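Gemaso project: second progress report to the Drinlow Fund
Work package 2, learning from simulated scenes
Aug 25, 2019

Status

Work package 2 is on schedule. The scene generator is finished, the first full training run is complete, and the evaluation on the bench at Brargate began in the present reporting period. One item, the modelling of deformable objects, has been moved to the next period. Spending is within the agreed budget and no change to the staffing plan is requested.

Objective

The purpose of the work package is to find out how much of a table-top picking policy can be learned from rendered data alone, and how much real data is then needed to bring it to a usable level on hardware. The policy takes a single colour view and the joint state of the arm and returns a target pose for the gripper. No depth input is used. The proposal committed us to comparing three training regimes: simulated data only, real data only, and simulated data followed by a short stage on real data.

Scene generation

The generator builds a room, places a table in it, draws a set of objects from the library and settles them under gravity before any motion is planned. Wall colour, floor material, lamp position, table finish and viewpoint are all sampled. The arm model and the gripper are held fixed. For the training run we produced 4,000 scenes, with a further 300 kept back for validation and never used for tuning.

The library was compiled from household items, furniture and plants. It was decided early on to include things which are of no use to the picking task, such as tall ornaments and items leaning against the furniture. A policy trained on tidy tables had learned in the first period to treat any object as a possible target, and its behaviour near large obstacles was poor. In the current version the target is named at the start of each episode and everything else on or beside the table is to be avoided.

Shadows have received more attention than we had planned. Shadow maps are rendered at low resolution to keep generation time down, and the edges are therefore coarse and blocky. We considered raising the resolution for the whole set, but the cost in computing time would have used up the allowance for the rest of the year. A smaller comparison was run instead, as described below under Results.

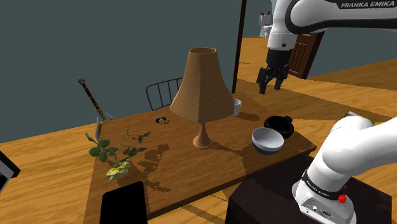

Does the policy still need real data if the simulated set is made large enough?
On the present evidence it does. Adding simulated scenes improved the choice of approach direction up to the full size of the set, but the final closing of the fingers improved very little after the first quarter of it. Errors at that stage come mainly from contact and friction, and these are modelled only crudely. A short stage on real data corrects most of them.

Real data

A total of 1,000 real episodes were recorded at Brargate between April and the end of the period. Each episode consists of one attempt on one named object, with the outcome marked by the operator. Attempts stopped by the safety limit are kept in the set and marked as failures. The objects were chosen to overlap only partly with the simulated library, so that performance on unfamiliar shapes can be reported separately.

Calibration between the viewpoint and the arm drifted twice during recording. Both cases were found by the check carried out at the start of each session, and the affected episodes were discarded and recorded again. The totals given in this report include only the valid episodes.

Results

The combined regime performed best on every object group. The policy trained on real data only came second on familiar objects and last on unfamiliar ones. The policy trained on simulated data only behaved in the opposite way – it generalised better across shapes but lost many attempts in the last centimetre of travel. Full tables are supplied in the annex.

Three findings affect the plan for the next period.

First, occlusion remains the largest single cause of failure. Where a small target stands behind a taller object, the policy tends to approach from directly above with too little clearance, and the outer finger touches the obstacle. Simply adding more scenes of this kind did not remove the fault. We intend to add a second viewpoint during training only, and to test whether the policy can then manage with one at run time.

Second, bowls and cups are handled well when upright and less well when tilted. The grasp labels for these objects were generated on the rim, and the labelling routine gives up too easily when the opening is at an angle. The routine has been rewritten and the labels will be generated again before the next training run.

Third, the resolution of the shadows had no measurable effect. Two policies were trained on the same reduced set of scenes, one with coarse shadows and one with fine, and the difference between them on the bench was smaller than the difference between repeated runs of either. Coarse shadows will be kept.

Deviations from the plan

Deformable objects were due to enter the library in this period. The solver supplied with the Zanetti toolkit was unstable when thin sheets came into contact with the gripper, and the scenes could not be settled reliably. Leafy plants are at present treated as rigid bodies. This is acceptable for obstacles but would not be for targets, and no plant is used as a target in any set. The task has been moved to the next period and does not affect any other deliverable.

Work for the next period

– Generate the grasp labels again for all open containers.
– Add the second training viewpoint and repeat the combined regime.
– Replace or repair the solver for thin sheets, and report which course was taken.
– Extend the bench evaluation to cluttered tables with obstacles taller than the target.
– Release the scene generator and the validation set to the project partners, with documentation.

The annex contains the results by object group, the list of sampled scene parameters with their ranges, and the statement of expenditure.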